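March 30, 2018. Second day with the Guveck hand kit, on loan from Skustivstead. Quote is for 12 months, and I want an opinion before we sign!

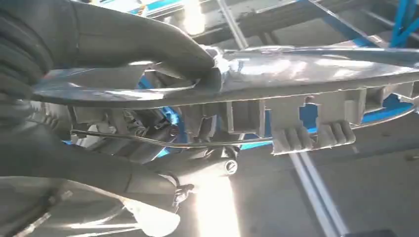 Grip first. I like how the lower finger wraps under the chrome part with all those tabs.

Retune the force limit – 42 feels high.

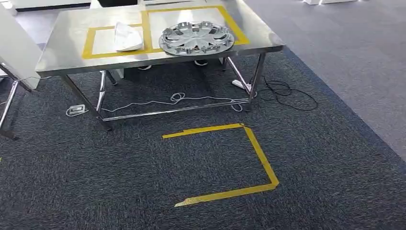 Setup guide is thin on zones. Our hubcap sits over the yellow tape at the front, so ask Sarpong what tolerance they use. 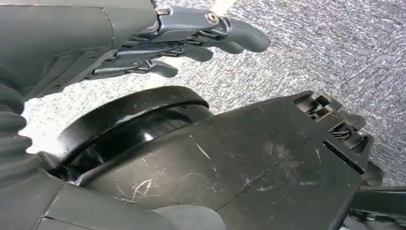 Also ask about spare fingertips, and whether August pricing holds.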